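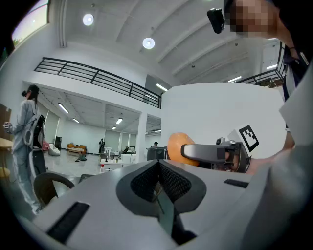
A round orange object held against a gray gripper finger.

What Is a Hardanger Fiddle?

A Hardanger fiddle looks a lot like a violin, but it has a secret. A violin has four strings. A Hardanger fiddle has four on top and four or five more hiding underneath. The player never touches the hidden strings with the bow.

So what are they for?

When the player bows a top string, the air and the wood of the fiddle start to shake. If a hidden string is tuned to a matching note, it starts to shake too. It hums along by itself. These are called sympathetic strings, and they make the fiddle sound as if it is being played in a big stone room.

Try it with a piano. Press one key down very slowly so that it makes no sound, and keep holding it. Now play the same note one octave lower, short and loud, and let go. Listen. The string you are holding open is humming.

Where does it come from?

The fiddle is named after Hardanger, a part of western Norway. People there have played it for hundreds of years, mostly for dancing. At a wedding the fiddler often walked in front and led everyone to the church.

Many of these fiddles are decorated. The edges may have black ink drawings of flowers and leaves, and the top of the neck is often carved into an animal's head -- usually a lion or a dragon.

Learning to play

Kerstin Solberg started when she was 11. Her teacher, Marit Skjelbred, did not give her any sheet music. Marit played a small piece of a tune and Kerstin played it back, over and over, until she had the whole thing. This is called learning by ear. Fiddlers have passed on tunes this way for a very long time, and that is why the same tune can be a little different from one valley to the next.

Kerstin's brother Ebbe keeps time by stamping his foot. That is part of the music too.

Words to know

Bow: a stick strung with horsehair, used to make the strings sound
Octave: the distance from one note to the next note with the same name
Tune (a string): to make it tighter or looser until the note is right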